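Chapter 7
Small Things in Bags: Sorting, Bagging and the Problem of the Odd Part

Last updated: September

Every workplace has a drawer. It may be called Stationery, or Spares, or, in one memorable office at Stanonholm, Saqib's, after Saqib Dhanial, who had been promoted out of the building and left behind a stapler, a quantity of rubber bands and a key that fitted no lock on the premises. The drawer is where small items go when somebody is holding them and would prefer not to be. This chapter is about what to do instead.

You met bulk goods in Chapter 6, where the chief difficulties were weight and floor space. Small goods bring difficulties of a meaner kind. A pallet of tiles rarely rolls under the fridge. A connector with thin metal pins will do it at the first opportunity, and the pins will be bent when you get it back.

7.1 What counts as small

For our purposes a small item is anything you can pick up between finger and thumb, together with anything that travels in the same bag. The definition is loose on purpose. The old Iltero stores manual tried to do it by volume and produced a table of 109 categories, among them "Items, miscellaneous, curved". Trainees were expected to learn the table. What they learned was to put everything under "Items, miscellaneous, curved".

A better start is to ask what the item will be doing when somebody next wants it. A tube of colour is wanted with its companions, so the tubes share a bag. A connector is wanted on its own, usually by a person who is already cross. Give it its own bag and a label in letters large enough to be read by the cross.

7.2 The clear bag

The clear plastic bag is the least glamorous object in this book and the one you will handle most. It lets you check the contents without opening anything, and opening things is how parts get lost. A patterned or coloured bag is prettier and has its uses, chiefly for gifts and for things you hope colleagues won't ask about, but it has to be labelled on both faces, and it seldom is.

Bags also have bad habits. They slump. They cling to one another in dry weather. A tall bag around something rigid with slots or bars will stand up well enough until the afternoon, when it will catch on a sleeve. Stand your bags along the far edge of the table with the working space clear in front of them, and resist the urge to lay them flat in a heap, which is merely the drawer again with better lighting.

7.3 The bench

Choose a pale, plain top. Grey parts show up on it, orange parts positively shout, and a dropped washer has nowhere to hide. Where the top is made of panels, learn where the seams are, for pins and slivers of wire are drawn to them like seagulls to hot chips.
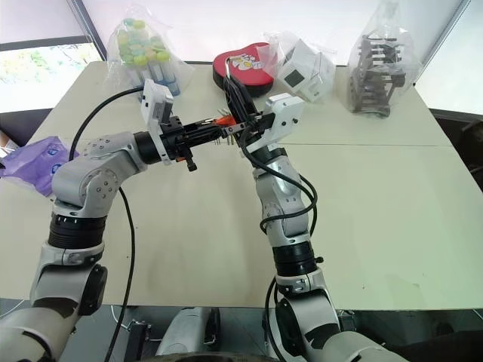 Keep one item in hand at a time. This is the rule most often broken by people who are good at the work, and the Prendis depot has the paperwork to show for it. Two parts in one hand become two parts in one bag, and the second is then recorded as missing, reordered, delivered and put in the drawer.

When passing a part across the bench, the receiver takes hold before the giver lets go. It sounds too obvious to print. We printed it in the last edition as well, and the letters we received were mostly from people who had found it out by other means.

7.4 Gift boxes and other nuisances

Sooner or later you will be handed a box in the shape of a heart. Shaped boxes don't stack, don't line up and can't be squared against a wall, and the Lytvynenko method (Section 7.6) simply sends them to the end of the row. Leave the lid on, stand the box where its printed side can be seen, and treat it as a single item whatever is rattling inside.

Before you read on

Find a drawer of your own, empty it onto a table and allow yourself until Friday to bag what is in it. Note down every item you could not name. You will need the list for Section 7.5, where we take up labels - and the sort of person who writes "various" on them.

Related chapters
Chapter 6: Bulk Goods and the Floor Beneath Them
Chapter 8: Shelves, Racks and Reaching
Appendix 2: Label Sizes
Appendix 3: Glossary of Containers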